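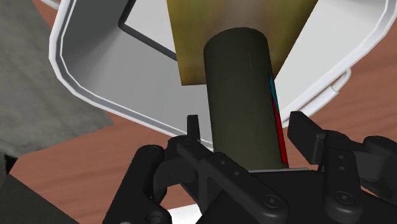 Sábado, 9 de marzo de 2024

Cuaderno de taller web. Migración del blog de Pliltville al generador estático (Wuna).

Estado al empezar: exportación del gestor antiguo hecha ayer, 183 entradas en un único XML. Páginas fijas aparte, en la carpeta "sueltas". Los comentarios no se migran en esta fase.

Primera pasada del conversor. Salen 168 ficheros. Faltan 15. Comparo la lista de identificadores con la del XML: las 15 ausentes tienen el campo de slug vacío. Son borradores que se publicaron desde el móvil, todos de diciembre. El conversor usa el slug como nombre de fichero y, si está vacío, escribe ".md" a secas en la carpeta raíz y lo sobrescribe cada vez. No da error ni aviso.

Arreglo: si no hay slug, se genera a partir del título (minúsculas, sin tildes, espacios a guion, ñ a n). Segunda pasada: 183 ficheros. Borrado a mano el ".md" huérfano.

Redirecciones. El blog viejo usaba /año/mes/slug y Wuna deja /slug. Dos entradas comparten slug en meses distintos ("novedades"). Le añado el año a la más reciente y lo dejo anotado en redir.txt. Comprobar que la barra final no provoca doble salto: con la regla actual sí lo hace, /2022/05/algo redirige a /2022/05/algo/ y de ahí a /algo/. Cambiada la expresión para que la barra sea opcional. Ahora un salto.

Plantilla. Partimos de Hedlund, sin tocar el CSS base. Cambios:
- ancho de columna a 70 caracteres
- fecha debajo del título, no en la barra lateral
- quitado el bloque de entradas relacionadas, que salía por etiqueta y repetía siempre las mismas
- extracto en portada cortado por la marca "más", no por número de palabras

Etiquetas: hay demasiadas y muchas con una sola entrada. "SEO", "seo" y "Seo" son tres etiquetas distintas para Wuna. Normalizado todo a minúsculas en el conversor. No agrupo sinónimos sin hablarlo antes con quien lleva los contenidos.

Feed. El lector de pruebas marca todas las entradas como nuevas, por el cambio de guid. El gestor viejo ponía ?p=número; Wuna pone la URL final. Añadido un campo "guid_antiguo" en la cabecera de cada fichero y la plantilla del feed lo usa si existe. Validado, sin avisos. Falta probarlo con una suscripción hecha antes del cambio.

Alojamiento: subida a la zona de pruebas de Cledside. La primera subida falla por permisos en la carpeta de medios; la segunda, con el usuario correcto, termina bien. Caché desactivada mientras dure esto. Acordarse de activarla.

Pendiente:
- enlaces internos escritos con dominio completo (el buscador de enlaces rotos no los ve como internos)
- comillas tipográficas dentro de bloques de código, hay que desactivar la sustitución
- página 404 propia
- mapa del sitio: ahora incluye las páginas de etiqueta, decidir si se quedan
- bajar el TTL del DNS antes de fijar día para el cambio

Copia del XML original en el disco compartido, carpeta pliltville/origen, solo lectura. No editar ese fichero; cualquier corrección va en el conversor y se vuelve a lanzar entero.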